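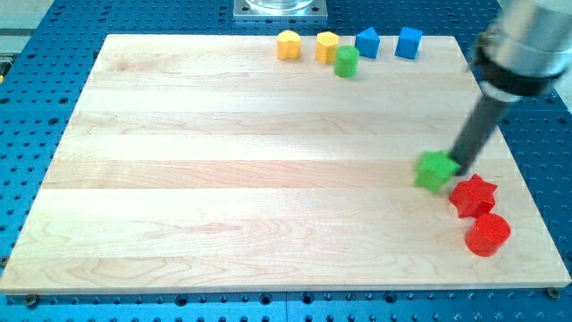
Glued maple board with squared edges.

Oiling a maple board

Use food-grade mineral oil. Olive and other cooking oils turn rancid in the grain.

1. Wash the board with mild soap, rinse, and stand it on edge overnight. Both faces must dry evenly or the glued strips may cup.

2. Sand along the grain with 120 grit, then 220. Wipe with a damp cloth to raise the fibers, let dry, and sand lightly again with 220.

3. Flood the top face with oil and spread it with a lint-free rag. Coat the end grain twice; it absorbs more than the faces.

4. Wait 20 minutes, wipe off the excess, turn the board, and repeat on the other side.

5. Leave for six hours before use. Repeat monthly, or when water no longer beads.

Do not put the board in a dishwasher.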